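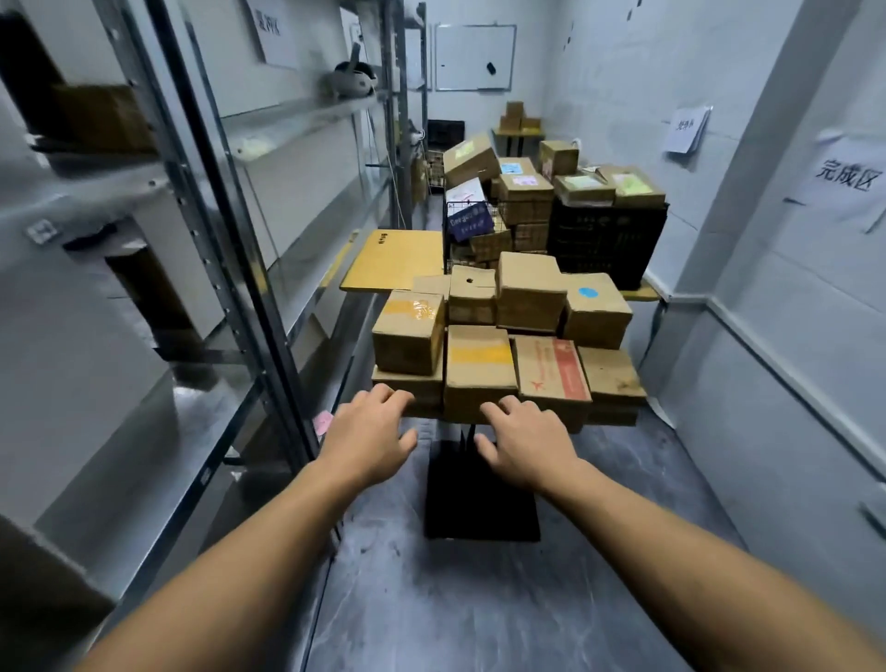

Parcels on the stand, front row within reach.

October, shrimp room notebook, 7:40 pm

Checked the Burnside tank first, and the moss wall has finally taken! Three weeks ago it was a sad brown mesh and tonight there are new green tips along the whole left half. Shrimplets all over it, too small to count and I'm not going to try. Left the light at six hours. Tempted to go up, but the last time I got greedy with light I grew a beautiful crop of hair algae.

TDS 251 in Burnside, same as last reading. Topped up with RO only.

Now the fun part. Swapped the coarse sponge on the Bredumer canister for the finer one we cut from the Gritedik sheet. Flow dropped, as expected. Timed it into the bucket with the head height unchanged and got up to 103 liters an hour, against whatever silly number we had before (it's on the back page, in pencil, somebody please ink it over). For shrimp I love this. The surface just rolls gently and the floating plants stay put for once, instead of doing laps and piling up in the corner by the heater.

One snag: the intake guard whistles when the water is low. Filled up by a finger's width and it went quiet. If it comes back, try turning the guard a quarter turn before taking anything apart.

Alcantara tank is the puzzle. The crypts melted after the move, then put out new leaves almost overnight, much narrower than the old ones and with a lovely bronze color. Same plants, same root tabs. Could be the softer water, could be the light being closer. I'd like to move one clump to Burnside and leave the rest, then compare leaves side by side next month. Please don't trim them before then, even the ugly ones.

Canister hour meter reads 2592. Impeller cleaned, a bit of slime on the shaft, no wear I could feel. The old one on the Alcantara side is at 3530 and still silent, what a pump!

To do:
- rinse the spare sponge in tank water, not tap
- new airline for the hatchery box, the old piece has gone stiff
- feed Burnside lightly, half a leaf of spinach
- nitrate test on Alcantara before the water change, kit is on the top shelf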